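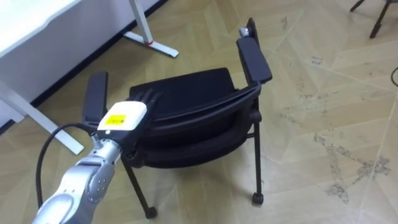 A black chair on a parquet floor, with a robot hand at the backrest.

Pay ratio (in Plodeldale, mostly called "the gap") is the number you get when you divide what the top person at a company earns by what the worker in the middle earns. I've kept up this entry since May, so forgive me if it wanders a bit!

The middle worker is the one with half the staff paid more and half paid less. That's the median, and it's a different animal from the average, which one giant bonus can drag way up. At Tradow, the biggest employer in town, the ratio last stood at 296. At Elico, a much smaller outfit, it was 31 (I had to read that page twice).

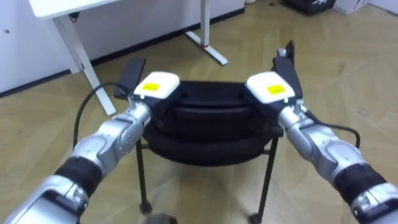 Then there's the question of what counts as pay. Salary, sure, and cash bonuses. Stock is where the arguments start, and I've sat through plenty of them. Some companies count shares on the day they're promised, others on the day they're handed over, and the same boss can look twice as rich depending on which you pick. Danilo Cabrera, who wrote the first version of this entry, left stock out completely. I put it back in. 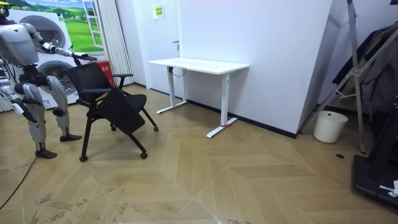 Robot and rolling chair, seen from the side.

History. The gap was first worked out locally by Consolacion Talavera, a bookkeeper from Taipe, who went through 62 annual reports by hand and found only 3 that gave a median wage at all. For the rest she used pay bands, and she marked every one of those in pencil. I love that.

Part-time staff are the other headache. A store chain with lots of short shifts will show a huge ratio next to a law office, even if both bosses take home the same money.
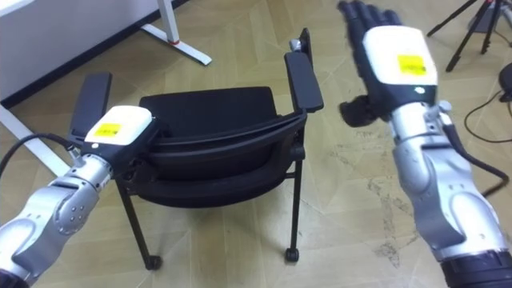 Some people scale part-time wages up to a full week before they find the middle. I don't, and the figures in this entry are all unscaled, so please check before you compare them with a list from somewhere else. See also: minimum wage, profit sharing, median income.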